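Cable snag (robot arms)

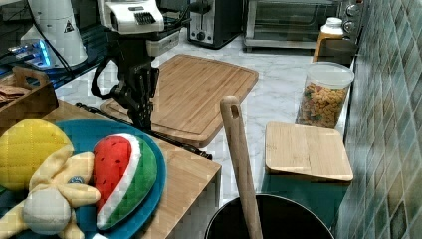

Carol Tennant
Contributing editor, Robotics and Automation section

A cable snag is a fault in which a cable or hose on the outside of a robot arm catches on something, pulls tight, or wraps around a joint while the arm is moving. The cable may be stretched, cut, or pulled out of its connector. In other cases the cable holds and the object it caught on is dragged along with the arm. Cable snags are among the more common faults on arms that have been fitted with a gripper or sensor from a different maker, and they are often mistaken for electrical or software faults.

The term is also used loosely for any wear on an outside cable. Most service manuals keep the two apart. Wear from repeated bending is called flex fatigue and is treated as a maintenance matter. A snag is a single event.

Background

Many robot arms carry power and signal wires inside the links, where they are protected. The inside wiring usually ends at the tool flange, the flat plate at the end of the wrist. If the tool has a plug that matches the flange, nothing needs to run outside. If it does not, a separate cable is brought down the outside of the arm and held in place with straps, clips, or a sleeve.

An outside cable has to be longer than the straight distance it covers, or the wrist could not turn. The extra length is called the service loop. On an arm that hangs over a kitchen counter, such as the one at the top of this article, the cable loops from the side of the arm and then curves down along the gripper, so that the loop is close to the height at which utensils and cutting boards are handled. On a floor-mounted arm in a factory cell the loop more often sits above the work.

Causes

The usual cause is a service loop that is too large for the space. A loop is sized for the most extreme position the wrist can reach, and in ordinary positions the slack hangs free. Tall or thin objects standing upright are the ones most often caught. Spoon handles, bottle necks, faucet levers, and cabinet pulls all appear in published fault reports.

A loop that is too small causes the opposite problem. The cable comes under tension near the end of the wrist's travel and pulls on its connector. The first sign is often a short loss of signal from the gripper, which clears when the wrist turns back.

Other causes include:

Straps that slide down the arm over time and let slack collect at the wrist.
A wrist joint commanded to turn the long way around to reach a position, winding the cable as it goes.
Rods, stands, or trays added to the work area after the arm's motions were planned.
A replacement cable of a different length or stiffness from the original.

The second item in this list is a planning problem and can happen with a perfectly routed cable. Most planning software treats the arm as a set of solid shapes. The cable is not one of them unless somebody adds it, and a hanging cable changes shape as the arm moves, so it is hard to model well.

Effects

When a cable catches, the arm does not always stop. Arms that work near people have force limits, but the limits are set to detect contact with a body and may be higher than the force needed to pull over a pot or unseat a plug. A snag that develops slowly may stay under the limit the whole time.

If the gripper loses power, what happens next depends on its design. Some grippers lock and keep hold of the object. Others go slack and drop it. Grippers with several jointed fingers vary, and the maker's data sheet should state which way the hand fails. Loss of the signal wire alone can be worse than loss of power, as the fingers may go on closing toward the last position they were sent.

Damage to the cable is not always visible. The outer jacket can look sound while one or more wires inside have broken. Such a cable may work when still and fail when bent, and the fault can be hard to reproduce on a bench.

The Amcombe incident

The best documented case took place at a test kitchen in Amcombe in October 2019. The kitchen was running an overhead arm built by Viren, with a gripper supplied by Sidell. The arm and gripper did not share a connector, and the gripper cable was run outside the last three joints. Motion planning was done with a software package called Kos.

The arm had been set the task of moving utensils between a counter and a stovetop. During one transfer the service loop passed over the handle of a ladle standing in a pot. The arm continued along its path for 2 seconds before the force limit tripped. By then the pot had been pulled off the burner and the gripper cable had come out of its socket. The pot held water that had been heated to 70 degrees Celsius earlier in the session. The water ran across the counter and onto the floor. There were no injuries.

The first report put the fault down to a software error. The log showed the gripper going offline, followed by a stop, and the order of events suggested that the gripper had failed first. Staff replaced the gripper's control board and resumed work. A second snag followed in November, this time without a spill, and the cable was examined for the first time.

The examination found that two of the straps had slid toward the wrist, adding 17 centimeters of slack to the loop. It also found that the Kos planner had been free to choose either direction of wrist rotation. A search of the saved logs turned up 29 earlier occasions on which the gripper signal had dropped out and come back. Each had been recorded as a communication warning, and the system had been set to clear those warnings without stopping.

Viren later changed its installation guide to require a fixed clamp at the wrist whenever an outside cable is used. Sidell began offering its gripper with a right-angle plug, which keeps the first part of the cable flat against the housing. The default setting in Kos was changed so that repeated communication warnings in one session bring the arm to a stop.

Prevention

The surest prevention is to have no outside cable. Adapter plates that carry power and signal through the flange are sold for many pairs of arms and grippers, although they add weight and length to the wrist.

Where a cable must run outside, common practice is as follows.

The cable is clamped on both sides of each joint it crosses. Fabric straps are used only between clamps.
The position of each clamp is marked on the arm with paint or tape, so that sliding can be seen at a glance.
The wrist is moved by hand or at low speed through its full travel after any change to the cable, with the work area set up as it will be used.
Wrist rotation is limited in software to the range for which the loop was sized.
Tall items are kept out of the space swept by the loop, and this space is included in the drawing of the work area.

Spring-loaded retractors, which take up slack as the arm moves, are common on large industrial arms. They are less common on small arms, where the pull of the spring can upset force readings at the wrist.

Detection

A snag can sometimes be detected from the current drawn by the joint motors, which rises when the arm is pulling against something. The method works poorly during fast motion. Some installations add a breakaway connector, a plug designed to separate cleanly at a set force and to trigger a stop when it does. A breakaway connector protects the cable but cuts power to the gripper, and it should not be paired with a gripper that drops its load on power loss if the load is hot, sharp, or heavy.

See also

Emergency stop
Flex fatigue
Force limiting
Service loop
Tool flange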